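Learning Zone > Getting Around > Trams and Trolleybuses > How electric buses and trams get their power

Home Learning Zone Timetables Visit Us Contact

This website uses cookies to remember your settings. Accept Manage

How do trams and trolleybuses get their electricity?

An explainer for readers aged seven to eleven, prepared by the Lidano Transport Museum

Many towns have vehicles that carry passengers without using petrol or diesel. Two of the oldest kinds are the tram and the trolleybus. Both are driven by electric motors, and both usually collect their electricity from wires that hang above the street. This page explains how the wires work, where the electricity comes from and why the two vehicles need different arrangements.

What is the difference between a tram and a trolleybus?

A tram runs on steel rails set into the road. It has steel wheels, and the driver does not need a steering wheel, as the rails guide the tram round every bend. A trolleybus runs on rubber tyres, like any other bus. The driver steers it and can move a little to the left or right to pass a parked car.

From a distance, the easiest way to tell them apart is to look at the roof. A modern tram usually has a folding metal frame on top, called a pantograph. A trolleybus has two long poles, side by side, which lean back towards the rear of the vehicle.

Why does electricity need a circuit?

Electricity does useful work only when it can travel all the way round a path and back to where it began. This path is called a circuit. You may have made one at school with a battery, a bulb and two wires. If one wire is taken away, the bulb goes out.

A tram or trolleybus is part of a very large circuit. The electricity leaves a building called a substation, travels along the overhead wire, goes down into the vehicle and turns the motor. It must then return to the substation.

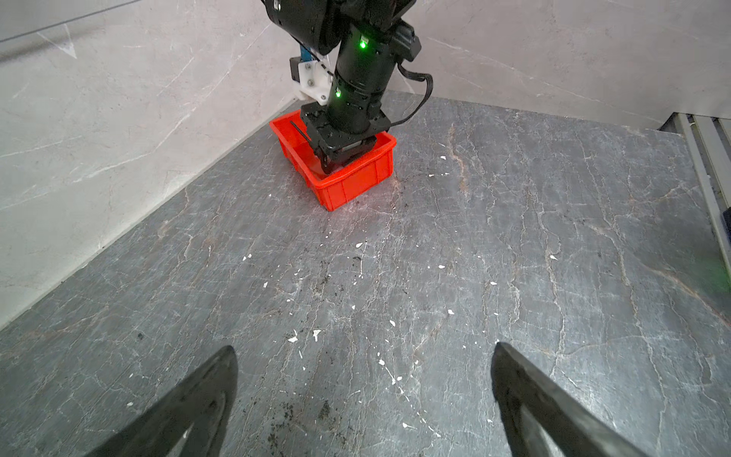 Why does a trolleybus need two wires when a tram needs only one?

A tram sends its electricity back through its steel wheels and the rails. A trolleybus has rubber tyres, and rubber does not let electricity pass through it easily, so a second wire is needed for the return journey. One pole touches the first wire and the other pole touches the second.

What happens inside a substation?

The electricity that reaches our homes changes direction many times each second. This is called alternating current. Most trams and trolleybuses use direct current, which flows one way only. The substation makes this change. It also lowers the voltage, which is a measure of how strongly the electricity is pushed along.

On the Lidano network the overhead wires are kept at 600 volts. This is far more than the supply in a house and is very dangerous. The network has seven substations, and each one feeds its own part of the route. If one substation has to be switched off for repair, the others can continue to work.

What holds the wires up?

The wires hang from strong cables stretched between poles, or between hooks fixed to the walls of buildings. On a tram line, the contact wire does not run perfectly straight above the track. It is placed slightly to one side and then slightly to the other - a pattern known as stagger. If the wire always touched the same spot on the pantograph, it would soon cut a groove there. Stagger spreads the wear across the whole strip.

The part of the pantograph that touches the wire is made of carbon. Carbon is softer than copper, so the strip wears away before the wire does. A strip is much easier to replace.

Can a pole come off the wire?

Sometimes it can. At a junction, or if the vehicle moves too far from its wires, a trolleybus pole may slip off. This is called a dewirement. The driver stops, makes sure that it is safe and puts the pole back. On older vehicles this is done by pulling on a rope at the rear. On many newer ones, the driver can lower the poles by pressing a button.

Some trolleybuses also carry batteries and can travel for a short distance without any wires at all. The service to Lillness has a gap of 500 metres where the road passes beneath a low bridge. The trolleybus lowers its poles, crosses the gap on battery power and raises them again at the Vogler Street stop.

Staying safe

Never touch or climb a pole that supports overhead wires. Keep kites, balloons and fishing rods well away from them. If you see a wire that has fallen, stay back and tell an adult at once. Trams are quiet and cannot swerve, so look both ways before you cross the tracks.

Words to remember

Circuit - a complete path for electricity.
Pantograph - the folding frame on the roof of a tram.
Substation - a building that prepares electricity for the overhead wires.
Dewirement - when a trolleybus pole comes off its wire.

Teachers may borrow the museum's model tramway for use in class. It has three working trams and its own small substation. Requests should be made through the school office before the end of June.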